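Notebooks > Bench > Equipment planning > January, hand-held gripper kit

Friday, late. Trying to get the January spending list into some kind of order before anybody asks me for it again. What follows is my own reckoning, so argue with it in the margin if you disagree.

The request as it stands: replace the hand-held grippers with the Gimero ones, two pairs, plus spare fingers, plus the Gimero case. Quote came in at 948 per pair before shipping. The quote is good for 40 days and the rep has reminded me of this twice, which I take as a sign it will still be good on day 41.

I am not against new grippers. I am against buying them for the reasons given in the request, which were (copying from the sheet) "smoother", "newer firmware" and "everyone is moving to it". Who is everyone? Etham are still on the same pads we use. Trilo bought two pairs of something last year and as far as I know they are in a cupboard.

So before signing anything I want the following written down: what do we lose time on now, and would the new kit fix it.

My list, from memory and from the session notes, worst first.

1. Setup and teardown. Cables, charging, finding the thing that was in the other bag. New grippers do nothing for this. They add a dongle.
2. Pads. The blue ones wear at the tips and then thin plastic starts to slip. A pad costs next to nothing and takes a few minutes to swap. We keep putting it off.
3. Screws at the jaw pivots working loose. Same comment.
4. Sessions where the task was badly chosen and half the recordings get thrown out later. No hardware fixes this.
5. Actual limits of the gripper: opening width, stiffness, weight on the wrist after an hour.

Only number 5 is an argument for spending 948 twice. It's also the one we have the least on paper about. "My wrist hurts" is a real complaint but I'd like it next to a weight on a kitchen scale, ours and theirs, cable included.
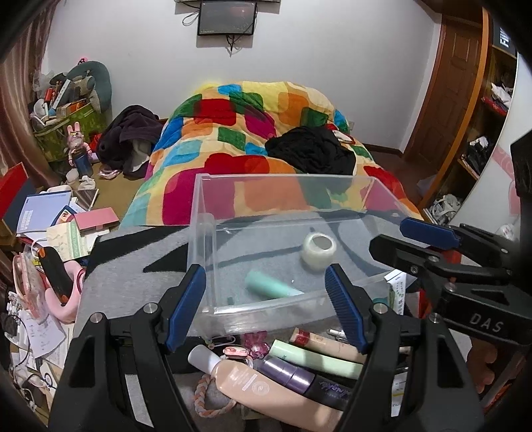

Opening width is where the Gimero brochure makes its big claim, and it's the claim I'd most like to see tested on our kind of clutter and not on their foam blocks. The brochure has cubes. Nice matte cubes, all one size. What we do all day is squeeze tubes, rolls of tape, little pouches, and boxes with thin walls. A clear open-topped box with a roll of tape and a mint-green tube in it, blue pads pressing at the two front edges, is a much more honest test for a pair of jaws than anything they printed. You want to know if the wall bows in, if the pads ride up toward the rim, if the jaws sit square on it or only catch a corner. I asked the rep whether they had tried a thin-walled box. He said the gripper handles "a wide variety of household objects". Fine. Which ones?

Same question for see-through things in general. If we are paying for a better camera mount as part of the package (it's in the quote as a separate line, I only noticed on the second read) then I want to know what it does for clear plastic. My guess is nothing much. Clear plastic is a problem for the processing end, and moving a camera a finger's width further back won't cure it. Could be wrong. Would like to be shown.

Now the money. The total I was given to plan against covers the two pairs and the spares if we skip the case and skip the mount. It does not cover a training day, which Gimero lists as "recommended" and then mentions again under warranty terms in a way I don't love. Asked for that in writing. No answer as of tonight.

What is missing from the request entirely:

- Pads. Theirs are a different shape and you can only get them from them. Ours we can buy from Ackroyd in bags of 100 and I have never once waited more than a week. If Gimero pads go out of stock we own some very nice paperweights.
- Calibration. Every recording so far was made with the present finger geometry. Change the fingers and somebody has to redo the measurements and then decide if old and new can be mixed. That is days of a person, and days of a person don't show up on a quote.
- Storage. We are already moving this stuff about in bags.
- A way out. No trial period offered. I asked.

I know how this sounds. Last time I dug in like this it was over the charging station and I was wrong, the charging station is great. But that one cost less than a pair of shoes and we could have sent it back.

Counter-proposal, for the margin people:

Spend small first. One bag of pads from Ackroyd, a box of the right screws, thread locker, and a proper label on every cable. Swap all pads on a schedule, say every 8 sessions, whether they look tired or not. Then run the same household tasks as now and write down each slip and what slipped. If the slips drop off a cliff, we had a pad problem. If they don't, I will put my name on the Gimero request myself and stop being difficult.

Borrow before buying. Trilo's cupboard. I don't know what model they have, but a week with anything that opens wider would tell us if width matters for what we do. I'll write to them, I owe them a reply about the tripod anyway.

Choose the test objects now, before there is a new gripper in the room, or we'll end up choosing the ones it is good at. Suggested: thin-walled clear box, roll of tape standing up, roll of tape lying flat, metal pen, half-empty cream tube, full cream tube, a soft pouch, something with a cord. Each one picked up, moved into a container, and taken out again. Both hands, because most of the awkwardness comes when the second gripper has to hold the box still and the first one can't see past it.
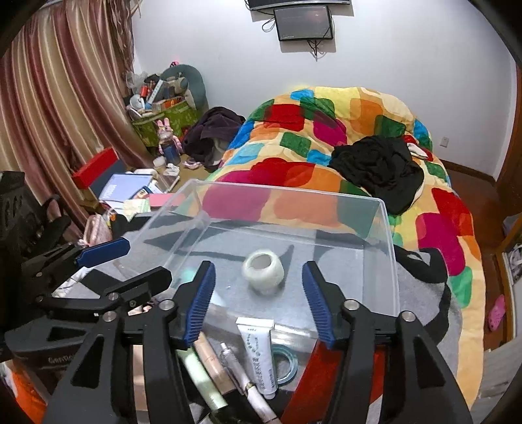
And do it in an ordinary room. I keep hearing that we should bring new equipment up on the clean bench first. The clean bench has flattered every piece of kit we ever bought. Put it on carpet or a bedspread with other stuff close by, have somebody work kneeling down, and give it an hour. An hour is long enough for wrists to start complaining and for the loose screws to show themselves. If the Gimero pair comes through that with fewer slips than ours on fresh pads, it has earned its price. On a bench with cubes it would learn us nothing.

(Teach us. It's late.)

Open items, mine unless someone grabs one:

- weigh our grippers, with cable, on the kitchen scale; ask Gimero for the same figure and not the "bare unit" one
- measure our real opening at the pad tips. The drawing says one thing and I think the pads eat some of it
- order pads and screws. Small enough to go through without a form
- get the training day question answered in writing
- ask Etham what they do about pad wear, and if they log it
- find out whether the camera mount can be dropped from the quote without the price of everything else going up, as happened with the tripods
- write to Trilo

Not doing: the case. It's a case. We can buy foam.

Added a bit later. Went back through the quote with a ruler. The spare fingers are listed per finger and the request assumed per pair, so the spares line needs doubling. I've corrected it in pencil on the printed sheet and not in the shared one, in case I am misreading their part codes. Somebody please check the second page against the first. If I'm right then two pairs with spares no longer fits in the planned total even without the mount, and we're down to one pair, and one pair is no use to us for two-handed work unless it can be mixed with an old one. Question for the rep on Monday's call: can it?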